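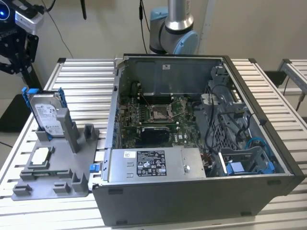
Why do sports awards decided by vote so often go to the most famous name on the list?
Mostly for the reason that voters have seen the famous name play and have only read about the others. The rest of today's notes is an attempt to make that sound like a course.

Sport and Its Publics
Handout for week 2: Who gets the trophy, and who was asked?
Revised 2019-04-23

Bring this with you. Last time about half the room had left it at home and we spent twenty minutes sharing copies like hymn books.

1. Three kinds of ballot

Player ballots. The people voting have been kicked by the candidates, so they have firsthand knowledge. They also vote for teammates, former teammates and anyone who shares their agent. Turnout is poor. Envelopes get filled in on the bus, sometimes by the player named on them.

Press ballots. Reporters watch more games than anyone, though not evenly. A reporter who covers one club sees that club every week and the others twice a season, usually on a bad day. Press ballots reward quotable people. A goalkeeper who speaks in full sentences is worth several points.

Public ballots. Anyone with a phone. Here the question on the form and the question being answered drift apart fastest. The form asks "Who was the best player this season?" and the voter hears "Do you like us?"

Most big awards now blend all of these and publish the weights in a document that is hard to find. Find one for Thursday's reading group? No, find it for the seminar, and write the weights down before you look at the result.

2. Worked case: the Zaltside vote

Zaltside is our running case, so please stop spelling it with an s. The regional league ran its player of the season award with a public ballot for the first time that year. Two names got all the attention.

Dumitrescu, a center forward, scored often, celebrated at length and was on the side of every bus in town. Gedthorpe, a left back, did very little that anyone could remember, and that is more or less the job description for a left back.

The public ballot closed with 1758 votes for Dumitrescu and 1280 for Gedthorpe. Everyone else on the list split almost 1000 between them and went home early.

Now the awkward part. The coaches had been polled separately, for a newsletter, and they had Gedthorpe first by a distance. Before you conclude that coaches are wise and crowds are silly, look at the question. Coaches were asked which opponent they would most like to sign. Gedthorpe was out of contract and cheap. A left back who is good, available and inexpensive is a very different thing from the best player in the league, and several coaches were clearly shopping.

So we have two ballots, two questions and two winners, and the local paper ran the whole thing under the headline "Robbed."

3. Terms you will need

Name recognition: the share of voters who could pick the candidate out before the campaign starts. Not a measure of quality, whatever the candidate's brother says on the radio.

Recency: the tendency to remember the last few weeks of a season and guess at the rest. Dumitrescu scored in each of the final four matches. In January he had gone the entire month without a shot on target, and by spring this had vanished from human memory.

Bloc voting: supporters of one club voting together. Perfectly legal, often organized, occasionally with a spreadsheet.

Lifetime achievement by stealth: giving this year's award for something done several years ago, because it was missed at the time. Film does this too, but film is somebody else's module.

4. The Pletberg rule

Pletberg tried to fix the problem. Their league bars supporters from voting for a player at their own club, so you must register a club first and then choose from the others. Sounds tidy. In the first season a large number of people registered as fans of the bottom side, whose home crowds could be seated in a decent restaurant. The rule is still in force, and the bottom side's registered support is still magnificent.

We will argue about whether the rule made things better. I think it did, slightly. Hamidreza Asadi, who takes the second seminar group, thinks it only taught people to lie on forms, and he marks half of your essays, so plan accordingly.

5. For the seminar

Write one page on the following. One page means one side, in a font I can read without assistance.

Pick a vote-based award in any sport. State exactly what voters were asked, who was allowed to vote and how the ballots were combined. Then say what question the result really answers.

Do not pick your own club. Do not argue that your favorite should have won. I have read that essay, and it's always eleven pages.

Late pages go in the box outside the office. The box is emptied when I remember.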